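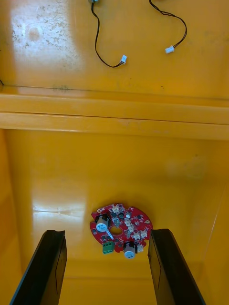
8 October 2025

Finished the read-aloud list tonight, or finished it enough that I can stop moving the same six titles up and down. Duangjai Phuthong wants it by the end of the week so the school can print it, and I kept telling her it was nearly done, which was a stretch back in June and a flat-out fib by September. Anyway! It's done. It has 41 books on it.

The trouble was always the middle group. Picture books for the little ones I could pick in my sleep, and the older kids mostly tell you what they want (dragons, or a dog that doesn't die). But the seven and eight year olds are all over the place. Some of them are reading 460-page fantasy bricks under the desk and some still want three lines and a big drawing of a bear, and they all sit on the same rug. I ended up going for short chapters over everything else. If a chapter takes longer than ten minutes to read out loud, I cut the book, even the lighthouse one I love. Sorry, lighthouse one.

I did the last round of testing on my own two at bedtime. The mouse detective went over so well that I got begged for another chapter and then another, and I gave in both times and lost my voice. The poetry collection got a polite silence. I'm keeping it in though, I think it's one that works better in the morning when everyone isn't lying down.

Stopped by the Cliltbridge branch after lunch to check which ones they have on the shelf. No point sending home a list of books you can't get hold of. They were pretty good, better than I expected – I only had to swap out four. The Miston branch has two of those four, but it's a bus and a walk for most of our families so I went ahead and swapped them anyway. I found a nice one about a girl who keeps pigeons on the roof while I was hunting for something else, read half of it standing up next to the radiator, and put it straight on the list in place of the submarine book, which had gone missing from the catalog altogether.

While I was there I finally took back the whale book. It was 126 days overdue. I had my speech all ready about how it slid down behind the dresser, and they don't even charge fines on kids' books anymore! I've been avoiding that desk all summer for nothing.

Still not sure about the order. Duangjai likes things sorted by age, nice and simple, and I get it, parents want to run a finger down to their kid's number. I'd sooner sort by mood. Funny ones, cozy ones, ones where something scary happens but it's fine by supper. Last year's list was by age and I had a dad tell me his daughter wouldn't touch anything in the "younger" part even though half of it was just right for her. I've done it by mood with the ages in small print at the side and I'll see what she says. She might make me flip it.

Also need to fix the spelling of at least two authors, and the Malhotra book is down twice, once under funny and once under cozy. It's both, but it has to pick.

Set the type in Lato because that's what the newsletter uses, and it comes out at two sides of one sheet if I keep the blurbs to a line each. One of the blurbs just says "goats" at the moment. Need to write a proper one before I send it.

Reading for myself has gone out the window, of course. I'm on page 91 of the same novel I was on two weeks ago and I've forgotten who the uncle is. Going to take it up to bed now and start that chapter over.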